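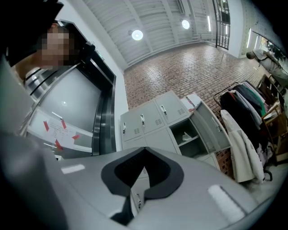 Would it hang a coat up without dropping it, Mirta Yáñez wanted to know, and would it remember to shut the locker door when it had finished? She had come to the Melano open afternoon with a list of questions, and she put that one first and came back to it twice before the tea was served.

Laxdal is happy to give her, and everyone else who has written to us over the summer, as full a reply as we can. The short version is that it can sometimes hang up the coat, and that it very often forgets the door.

ULON, Sep 30, 2021 — Laxdal today publishes the first findings from Melano, our long-running look at whether machines are ready to take on the small, dull, everyday jobs that fill up so much of the day at home and at work. We have been at it for two years now, and we are very fond of the project, so please forgive us if this runs on a bit.

Melano sets out to find how a machine gets on with the sort of chore most of us do while thinking about something else. We picked five to begin with: opening and closing a locker, moving a garment on its hanger from one place to another, tidying a stack of papers, putting a bag away on a shelf, and wiping down a flat top. The arm we use for the trials is called Skirano, and it learns from people who carry out the same jobs with a hand-held gripper, over and over, in ordinary rooms with ordinary clutter in them.

Lockers have turned out to be a wonderful teacher. A bank of light grey metal ones, with three silver handles to a door, looks like the simplest furniture in the world until you ask a machine to pick out the right handle, take hold of it, and swing the door wide enough to reach the shelf inside. Polished metal is a trial of its own. Lift doors throw back the room in odd shapes, and a big mirror can give a machine a second person to worry about when there is only one to keep clear of.

In the latest round Skirano made 206 attempts at the locker job from start to finish, with the door to be opened, a small bag put inside and the door closed again. It managed the whole thing in just over half of them. Most of the failures came at the very end, when the door was pushed nearly shut and the arm moved on as though the job were done. Anyone who has shared a house with teenagers will know the feeling.

Clothes were harder still. A long coat on a crowded rail brushes against its neighbours, and a rack on casters likes to roll away just as you take hold of something. Jackets went better than coats, and thick hangers went better than thin ones. We have not yet let Skirano near anything with a belt.

"People ask me at every talk whether they will have one of these at home by Christmas, and I always have to let them down gently," said Monique Gautier, head of the Melano project at Laxdal. "If you have one locker, one kind of bag and plenty of patience, we can do something for you. If you want somebody to tidy the hall before your mother-in-law arrives, you will be doing it yourself for a good while yet, I'm afraid. But I have watched the door go from a hopeless case to a coin toss and then a little better than that, and it does cheer you up on a wet morning."

On the shop floor the picture is a touch brighter. Changing rooms, staff rooms and stock areas tend to keep the same furniture in the same spot, and a machine that can be shown one room well has a fair chance of being useful in it. We think fetching and putting away will come first there, with folding and hanging some way behind. Speed is still a sore point. A person puts a bag in a locker in a few seconds, and Skirano likes to take its time — long enough, on a bad day, for a visitor to wander off and find a biscuit.

The next stage of Melano will gather 1000 further demonstrations by next June, in more rooms and with messier rails, and we shall be giving extra attention to closing things. Mirta Yáñez has asked to be told when the door is reliably shut, and we have promised to write.

Schools, shops, clubs and offices near Ulon that would like to lend us a room for an afternoon are warmly invited to get in touch. We bring our own equipment and leave everything as we found it, lockers closed.

ENDS

Notes to editors

Laxdal develops and tests machines for everyday work from its base in Ulon. Melano is its chores project and Skirano is the arm used in the trials.

Monique Gautier is available for interview. Requests should be sent to the Laxdal press desk.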